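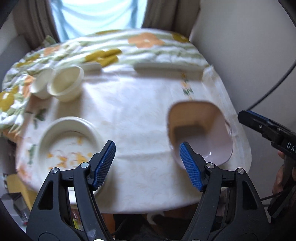
Ticket 337: Pose jumps on white tableware sessions, tracker reports "healthy"
Product: Drirnov tracker, offline mode
Component: visual odometry / exposure handling
Reported by: Blandine Vasseur
Assigned to: Majdi Haddad
Opened: Saturday, August 7, 2021
Status: Reopened
Priority: Normal (was Low)

Description

Trajectories from the two-handed dish sessions have sideways jumps in them. The hand is moving smoothly over the table, then the estimated pose shifts by several centimeters between one sample and the next, and carries on smoothly from the wrong place. Sometimes it comes back later, sometimes it doesn't. The tracker marks every one of these sessions as healthy, confidence high from start to finish.

The setup is a table with a white cloth, pale dishes, and a window with a thin curtain directly behind it. Hand-held grippers. Nothing was changed in the hardware between the June sessions and these. The June sessions were on a darker surface against a wall, and they are fine.

Steps to reproduce

Run any session from the Cudel batch, folder "white cloth", through the offline tracker with default settings. Plot x against time. You don't need a ground truth to see it.

Expected: a continuous path, or a flag saying tracking was lost.
Got: a broken path and no flag.

Comments

Majdi Haddad
Thanks for the report. This looks like a known limitation with low-texture scenes. White cloth plus white plates gives the tracker very little to hold on to. Can you record the sessions again with a patterned cloth? Closing as "environment" unless you object.

Blandine Vasseur
I object. The cloth has flower sprigs printed on it and there's a quilt with large orange flowers over the back and the left side of the table. If that counts as low texture I'd like to know what the tracker was tested on. I dumped the feature counts and the detector is finding plenty, close to its limit most of the time.

Majdi Haddad
What's the limit set to in your config? Default allows up to 3,000 per image.

Blandine Vasseur
Default. I haven't touched it.

Majdi Haddad
OK, then it isn't starvation. Could be the quilt itself. Repeated flowers can match to the wrong flower, and a mismatch that is consistent across many points will look like real motion. Try the strict matching option (match.ratio, lower it one notch at a time).

Blandine Vasseur
Tried it. The jumps moved to different times and there are fewer of them, which I don't find reassuring. If the wrong flower was the cause I would expect the size of the jump to have something to do with the spacing of the print. It doesn't. I also masked the quilt out of one session entirely and the jumps were still there.

Majdi Haddad
Can you check exposure? With a window behind the table, auto exposure will swing whenever the camera tilts up.

Blandine Vasseur
Exposure log attached. It swings, yes. But most of the swings have no jump next to them. I picked seven jumps by hand in one session and five of them come just after an exposure change. The other two come nowhere near one. So either exposure is part of it or I've picked a flattering sample. I'm inclined to think it's part of it, but I wouldn't close on that.

Majdi Haddad
Fair. What is in view at the other two?

Blandine Vasseur
The second gripper coming in from the side, with a hand on it and a cable. Both times.

Majdi Haddad
That should be masked. The self-mask covers the fingers, and the dynamic object filter should drop anything moving independently.

Blandine Vasseur
"Should" is doing a lot of work there. I turned on the mask overlay. The self-mask covers our own fingers well enough, including the blue pads, as long as the jaw is open. When it closes the mask lags behind the pads. The other gripper gets no mask at all. The dynamic filter only starts after its warm-up, and every exposure change restarts the warm-up. Look at filter_state in the debug log. It goes to INIT each time brightness moves past the threshold.

So in these sessions the filter is hardly ever running.

Majdi Haddad
You're right, I can see it in your log. The reset on brightness change was added for the Pelletier demo, where the lights were being switched on and off and the filter kept stale regions. I didn't expect it to fire on ordinary camera tilt.

Workaround for now:

filter.reset_on_exposure = false
filter.warmup = short
selfmask.follow_width = true

The last one makes the self-mask follow the measured jaw width. It's off by default because some rigs don't log width.

Blandine Vasseur
Ran the white cloth folder again with all three. The jumps near the second gripper are gone. Most of the exposure ones are gone too. One session still has a jump as the camera tilts down from the curtain to the cups, and it's a big one. Confidence still says high.

I changed the settings one at a time on that session. reset_on_exposure does nearly all the work. follow_width makes a small difference when the jaw closes. I could not measure any effect from the short warm-up and would rather not ship a setting because it came in the same message as one that works.

Majdi Haddad
Agreed, leave warm-up alone. I've put the reset change in the Pastard branch. The remaining session looks like plain overexposure on the white dishes after the tilt. Marking as resolved.

Blandine Vasseur
Reopening. The title of the ticket is that the tracker says healthy when it isn't, and no commit so far touches that. Confidence is computed from inlier count. A few hundred points agreeing with each other on somebody's moving hand will score very well. I can live with a lost track if it's marked as lost, we cut the segment and go on. What I can't do is plot every session and look at it.

Majdi Haddad
Splitting confidence out would be cleaner, it's a different module.

Blandine Vasseur
Fine to split, but this one stays open until the other has an owner. The last split ticket from this component is still unassigned.

Majdi Haddad
I'll take it. First attempt will compare the visual step against the IMU over the same interval and drop confidence when they disagree. Need the raw IMU for the session that still fails.

Blandine Vasseur
Uploaded to the Cudel folder, next to the exposure log. Check the time offset before you compare anything. I haven't verified it for that recording, and the offset in the header is exactly zero, so I doubt anyone else has either.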